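Kaisu Pelkonen
Jul 28, 2022

Thread on dishwasher salt, after fitting a Sandis unit in a rental with very hard water.

The softener inside the machine is a small tank of resin beads. Salt does not touch the dishes. It flushes calcium off the beads so they can be used again.

Ours came set to level 4. The test strip said 20 grains, and the chart in the manual puts that at level 9. Five steps under, so the film on the glasses was limescale and more rinse aid would have done nothing for it.
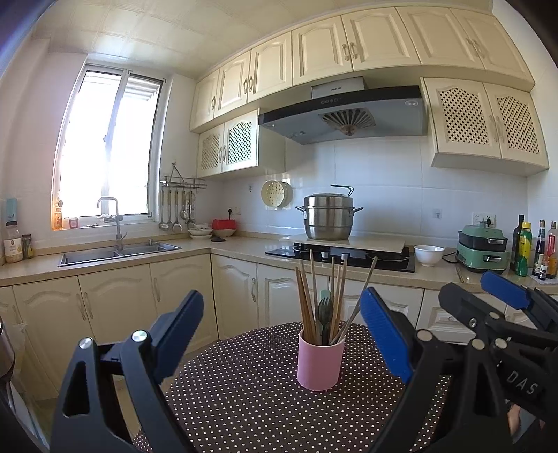
Etching is a separate problem. Wipe the glass with white vinegar. If the haze clears, it was scale. If it stays, the surface is pitted and no setting brings it back. Scale shows first on dark, smooth pieces — a dark gray fork gives it away long before wooden chopsticks do, and the wooden ones should be washed by hand in any case.

Salt use at level 9: one fill lasts about 12 cycles here. Use coarse salt with no iodine or anti-caking agent. Run a rinse right after filling, as spilled brine pits stainless steel.

Daichi Hattori asked about all-in-one tablets. They hold some softener, but the Sandis manual says to keep the salt tank filled above level 4. I follow the manual.

Retesting the water in November.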